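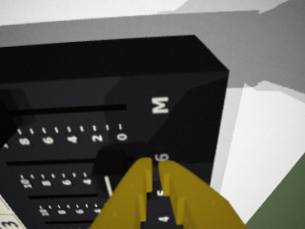

The M and the row of numbers under the groove.

April 11, 2022

I moved my savings out of one bank and into another in March, and it took longer than I thought it would. A few people asked me how it went, so I am writing it down.

My old bank was Enriquez Savings. I opened the account when I was 17 and never thought much about it. The interest was close to nothing, and last year they closed the branch I used, so the nearest one became a 40-minute drive with traffic. Rami Tarawneh at work had moved to a credit union called Skonanico and told me the rate was better and the phone line was answered by a person. I looked at it for a few weeks and then applied.

The application was simple. I needed my driver's license, my social security number and a utility bill. The utility bill was the first problem. All of mine come by email, and the PDF from the water company leaves off the apartment number. Skonanico sent it back. I used the electric bill and that one was accepted the next morning.

Then I had to move the money. I had $2,764 in the old savings account and I wanted to keep a little there until the automatic payments were switched over. I made a list of what came out of that account. I would recommend doing this before you start. I found a storage unit payment, my renter's insurance, and a magazine I thought I had canceled. The magazine was $71 a year. I canceled it for real this time and got a confirmation number.

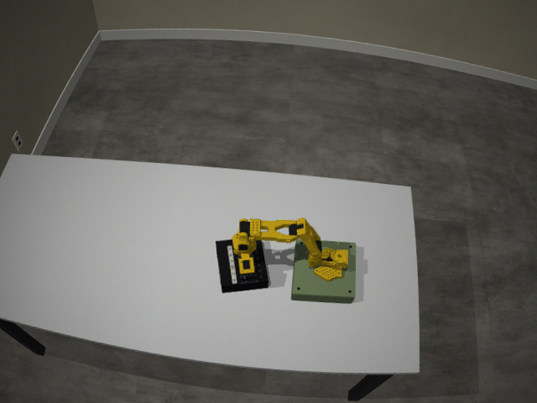

The insurance company was the slow one. Their website let me add the new account but would not let me remove the old one. I called and waited on hold, and the man who picked up said the change would start with the next billing cycle. It did not. The next payment, $162, went to the old account after I had emptied it down to $100, and I was charged a returned payment fee. I called Enriquez and asked them to take the fee off. They did, but I had to ask twice.

So leave more in the old account than you think you need. I would leave enough for two months of everything on the list, and I would not close it until a full month has gone by with nothing coming out.

Closing the account had to be done in person or by a notarized letter. I drove to the branch. The teller printed a form, I signed it in two places, and she gave me a check for the balance. The whole visit was maybe ten minutes. I kept the form in the folder with my taxes.

The new account has been fine so far. The app is plain and a little slow to load. Transfers to my checking account show up the next day. I have not needed the phone line yet.

Demetrius Boateng asked me whether the better rate was worth all the calls. On the amount I have, it will not be much money this year. I mostly wanted a branch I could walk to, and Skonanico has one next to the pharmacy.

I still need to change the account on my tax refund form before I file. I will do that this week.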